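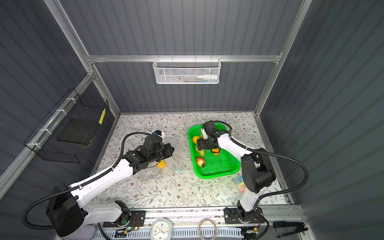

*Fruit in a green tray, with a clear bag beside it.*

**11/13/18** – Shoppers at the Brunner produce hall in Henidia can now have their fruit bagged to order, after the Cima growers' cooperative opened a mixed-fruit counter there this morning.

The counter sells apples, oranges and other citrus by the piece. Customers choose what they want, the fruit goes into a tray, and it is packed into a bag before they pay. Until now the hall sold fruit only in sealed nets of a single kind.

Cima tried the idea at its Droketti store in September. Over 21 days that store sold 108 mixed bags, and 57 of them went to people buying for one. The cooperative said many of those shoppers had asked for smaller amounts.

A bag may hold any mix of fruit up to the posted weight. Soft fruit such as peaches will be added next summer – berries will stay in their own boxes.

Bags cost 30 cents each, and shoppers who bring their own container pay nothing extra. Prices for the fruit are the same as in the rest of the hall.

The counter is next to the east entrance and keeps the same hours as the hall. It will be closed on public holidays.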